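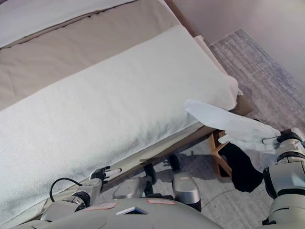
18 December 2023, terry absorbency, second go

Reran the Memdale towels against the Zornar ones after Friday's numbers came out looking like a phone directory. Cause located: the balance had been sitting on the same bench as the dryer, and was weighing the dryer's opinion as well. Moved it to the window bench. Readings now settle.

Sink test, washed swatches, plain tap water. Memdale went under in 3 seconds, Zornar in 30. Zornar before washing simply floated, and was still floating when I went for coffee. The label says "thirsty." I suspect softener finish, a lot of it.

Washed both 2 more times, no softener, line dried. Memdale unchanged. Zornar better, but it sheds, and the lint trap looks like a small gray animal. Should have weighed the lint. Did not weigh the lint.

Hannelore Thaler wants the loop height measured as well. Fine, but the Aigner gauge squashes the pile and then reports on what it squashed. Asked Mevico about a lighter foot in March and have received one catalog.

To do:
Cut new swatches, away from the hems this time
Label them BEFORE the wash
Find out who is using the good scissors on cardboard

Leftover swatches are in the blue tub. Please don't dry mugs with them.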